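9/8/18

Equipment planning, kitchen bench. Second arm still not ordered. Went through the Plavmont and Mandar quotes again. Plavmont gripper is $587 with fingers, lead time 30 days. Mandar is cheaper but needs an adapter plate, and we would have to machine that ourselves. Leaning Plavmont.

Spare finger pads: 50 pairs. Put $300 against props for the rest of the year. Colander and plate are the wide items and set the stroke requirement. Strawberries set the low end.
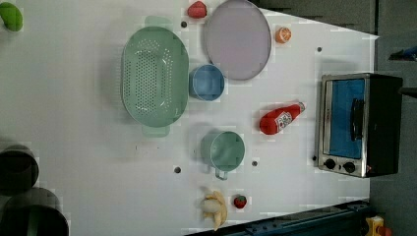 Tabletop stays. Tridovard wants to sell us a new one with a full hole grid. Not needed for the current task list, revisit in April. If the second arm goes on the toaster oven side, check reach to the far pots before drilling anything.

Open items:
Ask Shemweta if their overhead mount takes our existing rail brackets.
Payload margin for mug plus contents. Quote lists arm payload without gripper.
Door handle pull force on the oven. Need a number before signing for the smaller arm.
Power: one more circuit at the bench, get it priced separately so it does not land on the arm budget.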